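The Table Before the Drawer

In Gristmont I rent a small apartment with one good table, and for many years this table was my shame. Everything came there and nothing left it. In July I decided to try a slower way of tidying, and I gave it 20 minutes each evening.

My rule is simple. I put a mat on the table first, and only the things on the mat are the work of this evening. Screws, plugs and cables go into clear bags. Bags go into a tray. I bought two trays from Gisler and they were enough. 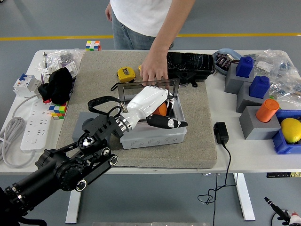 Small parts need a border, or they travel. A shallow tray makes this border without hiding anything, and the boxed components in the light blue one can still be seen from across the table. The tape measure is yellow and black, easy to find, so I let it lie on the mat until the end. A deep box with a lid is for Friday, when I decide what stays.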